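Robel Moges
08/08/2024

Going to put my notes on the Lamp Warden quests in Drikier in one thread, since the in-game journal leaves out half of it.

Robel Moges
The Lamp Warden is Sepúlveda. She stands on the ferry landing at Kernham, left side as you get off the boat. She only shows up after you finish the harbor tax quest. If you skipped that one and went inland, you have to go back.

Robel Moges
She gives one quest per in-game night and you return it to her, not to the lighthouse. The map marker sends you to the lighthouse. Ignore it. It has been wrong since the March patch.

Robel Moges
Her quests are repeatable but the dialogue isn't. If you click through the story of the drowned bell the first time, you won't hear it again on that character. The text is in the library at Grostton, top floor, in a book called Bell and Tide. The book is shorter and leaves out her brother.

Robel Moges
Oil run: carry lamp oil from Kernham to the hill chapel before dawn. No fast travel, no mount. Rolling breaks the jar. Jumping doesn't. Falling off the chapel steps does.

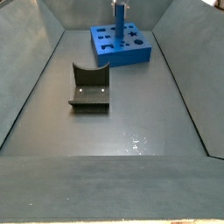
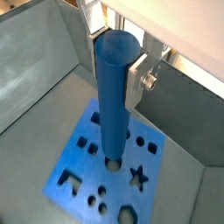 Blue on gray, both of them.

Robel Moges
Wick cutting: 16 reeds from the marsh. They have to be the pale ones. The dark reeds go in the same inventory slot and look the same there, but she won't take them. Check the name before you walk back.

Robel Moges
Reeds come back after a night of rest at the inn. Waiting on a bench doesn't do it. I tested this on two characters and got the same result.

Robel Moges
Names of the lost: you read gravestones behind the chapel and repeat the names to her in order. The order is by year of death, oldest first. One stone has the year worn off. That one goes last.

Robel Moges
If you get the order wrong she says "again" and you can retry right away. You don't lose standing for it. Someone on the old forum claimed you did, and I believed it for a long time.

Robel Moges
Payment is 200 coppers for each quest, plus a lamp token. Tokens trade for the gray cloak and the storm lantern. The lantern burns in rain. The cloak is only for looks.

Robel Moges
Don't sell tokens to the Grostton merchant. He gives almost nothing and there is no buyback on them.

Robel Moges
Correction from Bram Van Leeuwen, who plays on the other server: you can take the oil run on a mount if you were already riding when you spoke to her. I tried it and he's right. You have to ride right up onto the landing, and the guard will complain. No fine.

Robel Moges
He also says she leaves Kernham during storms and can be found in the net loft. I have been there in roughly a dozen storms and only found her once, so there may be another condition. I had the lantern equipped that time. Haven't checked whether that matters.

Robel Moges
Last thing for now. After the gravestone quest she has one extra line if you talk to her with the book from Grostton in your bag. She asks who wrote it. You get two replies and both end the conversation. I haven't found anything that follows from either one. If you have, reply with which one you picked and whether you were wearing the cloak.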